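Chapter 5
Homework that comes back

I set my first piece of homework at Jelldale, to a Year 8 class who were already putting their coats on. I shouted it over the noise, wrote half of it on the board and wiped it off by mistake. You can guess how many I got back! I still wince when I think about it, and it's why this chapter starts with the setting of homework and leaves the marking until much later on.

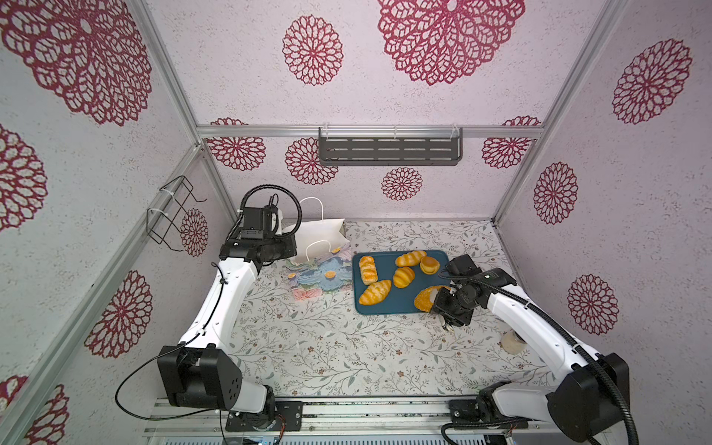 A good homework task can be started by a tired child at a kitchen table with no one there to explain it. I test mine by asking what the first sentence of the answer would look like. "Write about bread" fails, for me. But put the blue tray in front of them and say "Choose two of these and tell me how their shapes differ", and most children can get going -- the croissant shape is pointed at both ends, the yellow roll is long with pale stripes, and there's your opening line. The same goes for a page of fractions or a map of the Nile. Give them something to look at and a small job to do with it, and keep the clever extension bit for the bottom of the sheet.

Timing matters as well, and I was slow to learn this one. Homework set in the last two minutes of a lesson sounds like an afterthought, so children treat it like one. I now set it in the first ten (some colleagues think this is odd, and they may be right about Year 11).

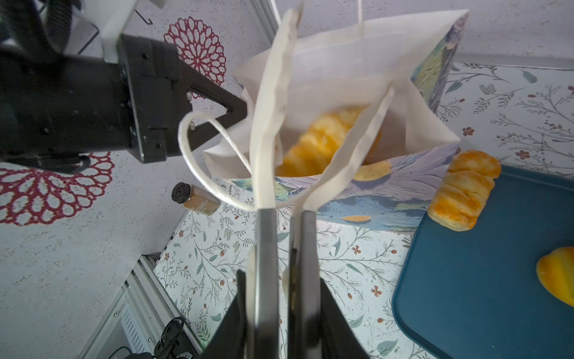 Once it's set, let them begin it in the room. Callum Mowat, who I shared a classroom with for years, had his classes write the title and the first line before he moved on to anything else. I pinched the idea in May one year, with a group I'd nearly given up on, and kept a tally in the back of my planner. By the end of the half term I had 37 pieces in from children who had handed in almost nothing since Christmas. It's hardly a scientific study, I know, but it cheered me up no end.
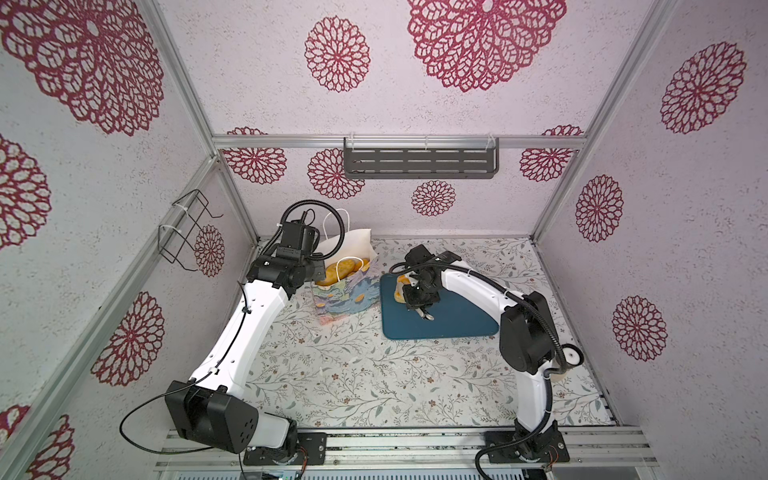 How long should a piece of homework take?

Short enough that a slow, careful worker can finish it in one sitting. Do the task yourself, time it, and multiply by three for Key Stage 3. If your school has a homework timetable, stick to the limits in it.

The rest of this chapter goes through setting, collecting and chasing, in that order. You'll need a piece of homework you have set recently, so dig one out before you read on. Jarmila Kopecký's planning grid from Clevlow is used in section 5.2, and you're welcome to copy it.

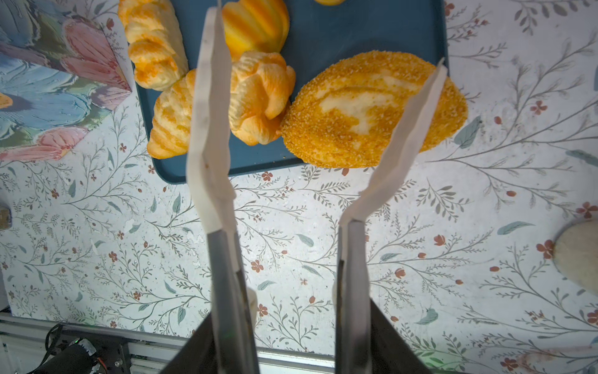

Figure 5.4 Large roll with a sugar or crumb coating, on a dark teal tray.

Before you start: write down the last homework you set, word for word as the class heard it. Underline the part that tells them what to do first.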